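Socks: A Field Guide to Getting Them Back in the Drawer

Posted 2023-09-07 in Laundry

A sock is the smallest thing in the wash and takes up the most of your evening. Shirts go on hangers. Towels get folded in half until they give up. Socks arrive as a heap of near-identical grays, and you stand over them like someone identifying suspects.

I have been through most of the systems. What follows is the set of habits that survived, along with a few that didn't and deserve a decent burial.

Buy fewer kinds

The real trouble starts in the store. A household that owns 13 kinds of gray sock owns 13 kinds of problem, and the differences between them only show up under good light, after you've left for work. Pick one everyday sock, buy a stack of it, and retire the old ones all at once. It feels wasteful for a week. Cut the retired ones up for dusting, or give the good ones away.

If you share the house with other people, give each person a color. Mine is charcoal. I lost the toss for navy.

Wash them together, in a bag

A zippered mesh bag is the cheapest fix in this whole article. Everyone gets one and it hangs inside the closet door. Socks go in as they come off your feet, and the bag goes in the machine with the zipper closed. Don't stuff it. Two-thirds full is plenty, and a bag packed like a sausage comes out with a wad in the middle that never saw any soap.

I used the Fitex bags for years until the zipper pulls went. The ones I have now came from a bin at Troltwood and are holding up fine, apart from a faint smell of rubber that left after the third wash.

Turn them right side out before they go in the bag. Yes, there is a school of thought that says inside out gets them cleaner. Members of that school may turn my socks back for me.

Dry flat or dry hot, but pick one

Cotton socks can take the dryer on medium. Wool ones can't, and will come out sized for a doll. If you hang socks, clip them by the toe so the cuff doesn't stretch, and clip the pair on one peg – half your matching is done before you've even sat down.

Match on a hard surface

Beds are a terrible place to sort socks. They sink into the covers, one slides down by the wall, and you find it in November when you flip the mattress. Use a table. A pale one is best for dark socks, and a table with nothing else on it is best for everybody.

Here is the order I go in:

1. Tip everything out and pull the socks apart so that none of them overlap.

2. Take out the oddballs first: stripes, holiday socks, anything with a cartoon on it. They pair up in seconds and the heap looks beaten already.

3. Sort what's left by cuff. Ribbed cuffs in one row, plain ones in another. Cuffs tell you more than color does, especially once a few washes have turned black into dark gray and dark gray into heather.

4. Pick up one sock and carry it along the row until it meets its match. Hold it by the middle and let both ends hang, so you can compare length while you're at it.

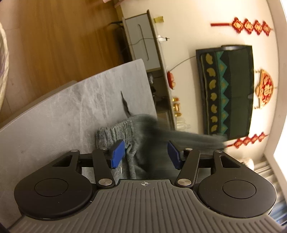

5. Fold the pair straight away. A matched pair left lying open on the table will drift apart the moment you turn your back.

Fold, don't ball

I was raised on the sock ball and I still love throwing one. It is murder on elastic, though. One cuff spends its whole life stretched over the other sock, and after a year it sits around your ankle like a deflated tire.

Lay the pair flat, one on top of the other, and fold in thirds toward the cuff. Stand the little packets on edge in the drawer. You can see all of them at once, and you can get one out without wrecking the rest. For dividers I cut down a Lorente shoebox. The proper bamboo inserts from Jatimberg look nicer and cost more than the socks.

The single sock policy

Every house needs one. Mine is a jar on the laundry shelf. Singles go in, and I check the jar each time I do a matching session. Anything still in there after four washes becomes a rag for shoes, window tracks or the bicycle chain.

You will find the partner the day after you cut up the first one. Use that one for shoes as well.

How long this takes

I once timed myself on a full family load and got it done in 11 minutes, radio on, tea going cold. Before the bags and the table it was closer to half an hour, including the part where I lay on the floor looking under the washer. There was a sock under there, too, and it belonged to the previous tenants.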